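Listings drop out of nightly sync, size field comes back blank

Product: Plukuvex stock manager, desktop
Connector: Plumik
Status: Resolved
Opened: February 8, 2022

Summary
The nightly sync from Plukuvex to the Luik storefront stops partway through the shirts category. The storefront shows the affected listings with a blank size field and takes them out of search. The stock manager itself shows the sizes correctly. Manual sync gives the same result.

Setup
Single workstation, wired connection. The catalog holds 900 listings, all clothing. Sizes are entered in the item form as text, for example M or 15.5 collar. The connector runs at night as a scheduled task under a local account. No other software writes to the catalog file.

Steps to reproduce
1. Open any listing in shirts, long sleeve.
2. Change the price and save.
3. Run Sync now.
4. Wait for the status bar to turn gray, then open the listing on the storefront.

Expected: new price, size unchanged.
Result: new price, size blank, listing hidden from search.

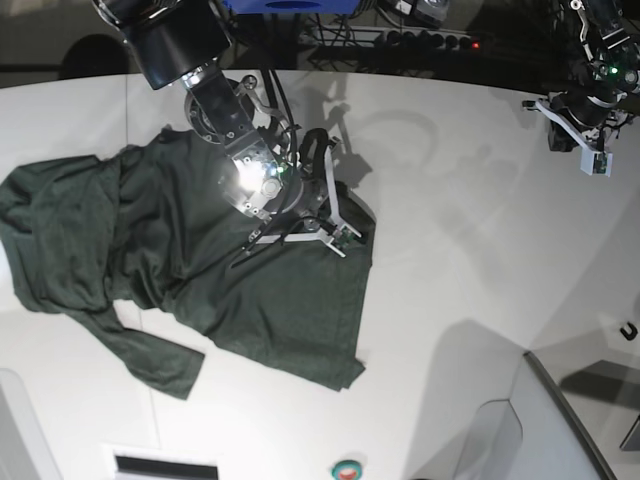
Dark green shirt, long sleeve.

Log extract, trimmed
sync start, category shirts
item 505 read ok
item 505 size map: no match, writing null
item 505 sent
category shirts closed with warnings

The warning does not reach the status bar. The bar reads Complete in all cases, and the only trace is in the log file.

Tried so far
Restarted the connector. No change.
Cleared the local cache and rebuilt the index. No change.
Retyped the size on one listing by hand. The size went through on the next sync and was blank again on the one after that.
Exported the shirts category to CSV and checked it in a text editor. There are no stray spaces or odd characters in the size column.
Moved one shirt to the knitwear category. The size held through every sync I ran. Moved it back to shirts and it blanked on the first run.

The last test points to the category and away from the item record. The size table for shirts was imported from a Tovska template last May and has not been edited here. Knitwear uses a table typed in by hand.

One more observation, possibly unrelated - the shirts table has 14 rows in the editor, but the exported copy ends at row 6. The rows after that are collar sizes. Letter sizes are in the top rows and should be safe if the table is only being cut short, yet they blank as well.

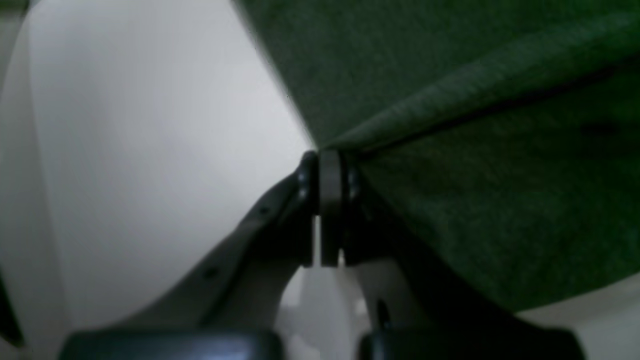
Plumik support: Your export is the useful part. The connector stops reading a size table at the first row with a decimal in it, then marks the whole table as invalid and writes null for every item that uses it. That is why the letter sizes go too. Please open the shirts table, check whether the decimal separator is set to comma, change it to period, save, and run a full sync. Do not use Sync now for this, as it skips tables that were already marked invalid.

Followed the above. The separator was set to comma. The template seems to carry its own regional setting and it overrides the one on the workstation. Changed to period, saved, closed the editor, ran a full sync from the Tools menu.

Result: no size map warnings in the log. Sizes are present on the storefront for letter and collar entries. The exported table now includes every row. Hidden listings did not return to search right away and had to be republished from the bulk menu - select category, Republish, confirm.

Ran the nightly task once more under the local account with the same outcome.

Requests
Please have the status bar show Complete with warnings when a size map fails.
Please have the import dialog show the decimal separator before the table is saved.

Ticket can be closed. Log file and both CSV exports are attached.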